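# About Millcombe Home Cleaning

We started out with one van, a borrowed kettle and a telephone that lived on the windowsill, because that was the only spot in the house where you could hear it properly. These days there are three vans and a proper yard in Sekside, but we'd like to think that if you rang us back then and rang us again this afternoon, you'd find much the same sort of welcome (and a rather better line).

Most of what we do is ordinary household cleaning. Weekly and fortnightly visits make up the bulk of it, and then there are the bigger jobs: end of tenancy cleans, moving-in cleans, the house that has just had builders in it and has dust in places dust has no business being. We do kitchens inside and out, ovens included, and we're happy to take on a single room if that's all you need. Plenty of people ring up feeling a bit embarrassed about the state of things. Please don't! We have seen a great many skirting boards. 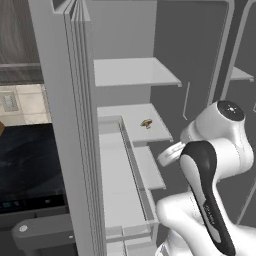
Every new customer gets a visit before we quote. It takes a little longer than doing it all over the phone, we know, but homes are so different from one another that we've never found a better way. We walk round with you, ask which jobs you dislike most, and find out about the things that matter in your house – the table that mustn't be polished, the cat that mustn't get upstairs, the tap that needs turning off just so. It all goes on a card, and the card goes with whoever is coming to you.

You'll have the same pair of cleaners each time wherever we can manage it. They work in twos, they bring their own cloths, mops and vacuum cleaner, and they'll use your products instead of ours if you have favourites. Holidays and coughs and colds do get in the way now and then, and when they do we'll ring you first to see whether you'd like somebody else or would sooner wait.

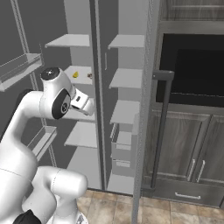 We now look after 73 homes, most of them in Sekside itself and the rest out along the Tillar road and in the villages beyond it. We can't take on everybody who asks, I'm afraid, and in spring there is usually a waiting list of 4 weeks or so for the larger cleans, so do get in touch early if you're planning a move in May or June.

Our laundry and ironing is done by Jafri Linen Services, just across the yard from us, who have been good neighbours for years. If you'd like sheets or shirts collected, mention it at your first visit and we'll add it to your card. They come back on your next clean, folded or on hangers, whichever you prefer.

The office is open from 8am until 2pm, and there's an answering machine after that, which we do listen to.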